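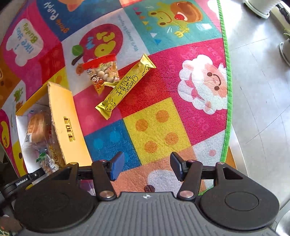
Downstairs neighbor noise, need a sanity check

tellomom
Posted 9:14 pm
So we moved into a second-floor place in Stitdale in March and the guy below us has complained four times now. We have a two-year-old. She runs. I've got play mats down in the living room, we do socks only, and she's asleep by 7:30. He wants us to carpet the whole apartment and I got a quote for 766 dollars, which is a lot for a place we don't own. Do I have to do this??

rutherford_m
Posted 9:40 pm
Check your lease before you spend a dime. Mine says 80 percent of the floor has to be covered and I didn't know until year two. If yours says nothing, that's between him and the landlord.
Murdo

quietplease
Posted 9:52 pm
I'm going to be the bad guy – I've been the downstairs person. Thin mats do nothing for running feet. They help with dropped blocks and that's it. Thump thump thump from 6 am, every day, for a year. Please don't write him off as a crank.

tellomom
Posted 10:05 pm
I'm not writing him off! I brought him banana bread! But he complained at 2 in the afternoon.

quietplease
Posted 10:11 pm
Some of us work nights.

jarlath_of
Posted 10:30 pm
What worked for us was felt rug pad under a regular area rug. I spent 115 on the pad (brand was Prulen, I think they sell it by the roll) and the rug was secondhand. Our neighbor said the difference was huge. Only the hallway and living room, we skipped the bedrooms.

rutherford_m
Posted 10:38 pm
Had the opposite experience with felt, it slid all over and I was out 500 by the time I'd replaced it with rubber. Get rubber if you have tile or anything slick.

jarlath_of
Posted 10:44 pm
Ours never moved, but we had a couch sitting on one end of it. Fair point though.

tellomom
Posted 11:02 pm
Okay, found the lease. It says "reasonable floor coverings," whatever that means. I'm emailing the landlord in the morning and asking if he'll split the cost of a pad and a rug. And I'll ask downstairs what hours he sleeps.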